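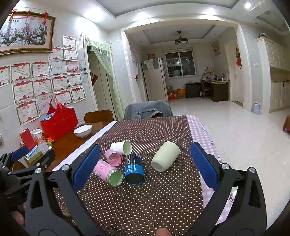

Figure 3. Start of a tidy-the-cylinders take at one of the home sites. Five containers lie on a polka-dot cloth between the blue finger pads of the hand-held gripper.

4.2 Collecting demonstrations at home

Okay, so this is the part of the project I had the most fun with, and also the part where I made the most mistakes. Our course team, Skivum, had one term to collect hand-held gripper demonstrations, train a small policy on them and then bring everything to the class demo day in June. The other teams mostly stuck to the lab bench. We wanted kitchens, dining tables and living rooms, with all the stuff people leave on them (certificates on the wall, shopping bags, tissue boxes, jackets over chairs), so we took the grippers home with us!

I picked cylinders as my object group. That sounds boring, I know, but a cylinder lying on its side is a surprisingly rude thing to pick up. It rolls if you touch it off center. It can point in any direction, and the right way to close the jaws depends on that direction, so the wrist has to turn before the fingers get there. Cups make it worse, with one end wider than the other. In Figure 3 you can see the sort of mix I liked to start from: a white cup and a small pink item tipped over, a pink jar with a clear rim, a black and blue CoolTowel can with its dark end toward the camera, and a plain pale cylinder lying apart from the rest. The task was to stand each one up and line them all up along the far side of the cloth.

Each take had the same rules. The operator starts with the jaws open, handles one container at a time, and stops once the last one is let go. If something rolled off the table we kept the take but marked it as a failure. We argued about that one for a while! I wanted to throw the bad takes out, the rest of the team wanted to save them, and I'm glad I lost, as those were the takes we used to train the failure detector in Section 5.

By the time we closed collection on 7th February we had 300 takes across all the homes. I did 124 of them myself, and my thumb was not happy about it. After the first pass of checking we dropped 77, nearly all for the same dull reason, that the tracking lost its place when the operator swung the gripper too quickly between objects. My early takes were the worst offenders. I was trying to be quick and looked (so I've been told) like I was swatting flies. Once I slowed down and kept the camera pointed at the table for the whole take, the losses nearly stopped.

4.3 Things that changed between homes

We didn't try to control the rooms. Lights stayed however the household had them, and so did the tablecloths. Patterned cloths worried me a lot beforehand, with all those dots and checks behind the objects, but the policy coped with them better than it did with a shiny bare tabletop. My guess is that the pattern gave the tracker plenty to hold on to. We only had one shiny table in the set, so please don't lean on that too hard.

Containers close together were a different story. When a jar sat right up against a can, as the pink jar and the CoolTowel can do in Figure 3, operators split into two camps. I always nudged the pair apart with one finger pad and then grabbed. My teammates went in from above and squeezed a finger into the gap. The trained policy tried a bit of both, sometimes in the same reach, and ended up hovering. We come back to the hovering in Section 6, where we retrain on the nudging takes alone.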